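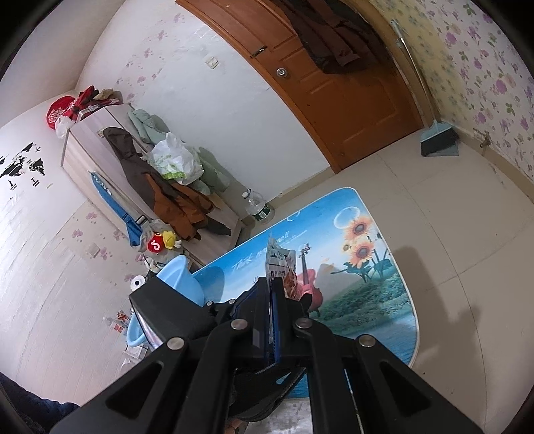
Speaker notes: Keeping a long-distance relationship going
Grarnell community evening, 2018-11-17

Opening (2 minutes)

Say hello, thank people for coming. Ask who is in a long-distance relationship now, and who has been in one before. Let people put their hands up if they want to. Don't ask anyone to explain.

Tell them what the talk covers: calls, money, visits, arguments, and deciding who moves. I am leaving out how to meet someone in the first place. There is a different talk for that in December.

My own background

I lived in Tollow and my partner lived in Cabanatuan. We did that for 732 days. We had met in person before it started, so I can't speak for couples who first met online. Say this clearly, as someone asked last time and I answered badly.

We are married now. Don't dwell on it. Plenty of people in the room will have had one end, and some of those were right to end.

Slide 2: Calls

We started out calling every day, whether or not either of us had anything to say. By the second month the calls were mostly silence and one of us eating. We went down to four a week and they got better.

Points to make:
Agree on a time and write down both time zones.
If you have to cancel, say so before the call, and offer another time in the same message.
It is fine to be on the phone and do the ironing.
Short messages during the day count. A picture of your lunch counts.

Ask the room: what do you do when one person wants more calls than the other? Take a few answers. If it goes quiet, tell the story about the alarm clock set for the wrong morning.

Slide 3: Money

People skip this part and then fight over it. Flights, phone bills, time off without pay, gifts, postage. Put it on paper. We used a shared budget page on Citivano, but a notebook would have done the job.

Splitting costs evenly is only fair if you both earn close to the same. We didn't. The one who earned more paid for more of the travel, and the other one did the hosting and the cooking. We went over this again each time a job changed.

Slide 4: Visits

Have the next visit on the calendar before the current one ends, even if the date moves later.

Leave at least one day with no plans. On our first visit we saw family every single day and hardly spoke to each other until the airport.

The first 2 days can feel awkward. You have got used to a voice, and now there is a person in your kitchen who puts the cups in the wrong place. Give it time before you read anything into it.

The day after a visit is hard. Take the evening off if you can, or see a friend.

Slide 5: Arguments

Don't argue by text. If a message makes you angry, ask for a call.
Don't hang up without saying when you will talk again.
If the same argument keeps coming back, save it for a visit.

(If running late, skip the story about the birthday parcel and go straight to slide 6.)

Slide 6: Who moves?

Set a date to talk about it, separate from the date of the move itself. Ours was when I turned 28. We missed it by a few weeks, but we did sit down and have the talk.

Things to cover: visas, work, parents, language, and what happens if the person who moves is unhappy there. Ask that last one out loud. Some couples find they each expected the other to move.

Questions

Repeat each question so the back rows can hear it. No legal advice on visas; tell people to see a lawyer. Handouts are on the table by the door. Finish on time, the room is booked after us.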